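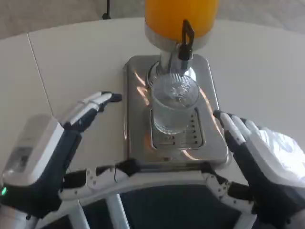 Sep 22, 2019

I got two full days at the Bekbridge workshop this week, so the juice job finally moved forward. For anyone new, the goal is small. The robot picks up a cup, holds it under the spout of a drink dispenser, opens the tap, closes the tap, and puts the cup down without making a mess. I've been working on it since March, mostly on evenings.

The arms were fine by summer. The hands took longer. The finger drivers are from the Rungrueang kit, and out of the box they close until they hit a current limit, which is no good with a thin plastic cup. The default limit was 2000 in whatever units the firmware uses. At that setting the cup folded every time. I brought it down in steps and stopped when the cup could be lifted with some juice in it and still keep its shape. The fluted sides help, because the fingertips have something to catch on. A smooth cup from the kitchen slid down through the fingers twice and I gave up on it.

Anong Yensuk rewrote the part of Faner that plans the reach. Before, the hand came in from the front and high, and the knuckles hit the spout. Now it comes in low and the fingers wrap the lower part of the cup, so the rim can go right up near the metal. I would not have thought of that. I had spent a whole weekend trying to fix the same problem by moving the dispenser. 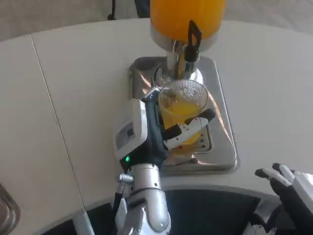
The other change was the stream. Our tap doesn't have to be opened all the way, and a thin stream is much easier to deal with than a fast one. It takes longer to fill a cup but there is time to react if something drifts. Stopping is still on a plain timer. I set it to 9 seconds and it's good enough while the reservoir is fairly full. As the level drops the flow slows down, and the pours get short. A scale under the tray would fix that, and Deividas Dzene has a load cell left over from his Atbridge project that he says I can have.

I logged 46 pours in total. Five went wrong. Three of those were the grip letting go early, one was me bumping the table, and one I can't explain from the log. The arm just stopped a little short and stayed there until I reset it. I've saved that run and will go through it when I have the patience. 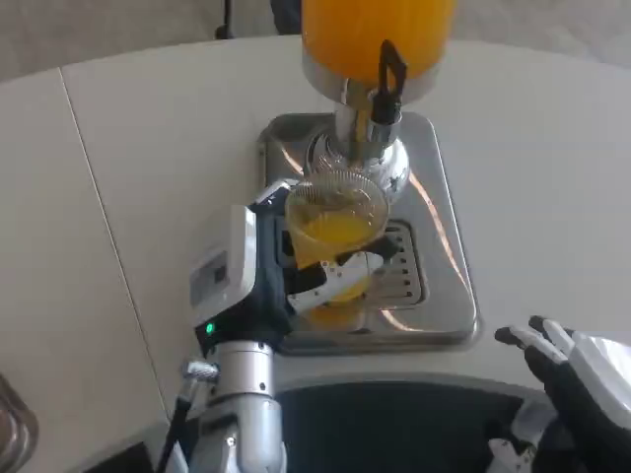
*Rim up near the spout, juice halfway up the cup.*

A few notes for myself as much as anyone:

- Check the wrist cable before each session. It runs down the outside of the forearm and I've already replaced one connector.
- The steel tray is very shiny and the reflections confuse the cup detector. Lowering the confidence threshold made it worse. Masking out the tray worked.
- Orange juice gets into everything. Wipe the fingertips between runs — sticky fingers hold the cup better, and then the grip numbers mean nothing.

Next is putting the cup down. Right now it lets go slightly too high and the juice slops. I want to use the wrist force reading to find the table, and Anong thinks the reading is too noisy for that. We'll try it with water first.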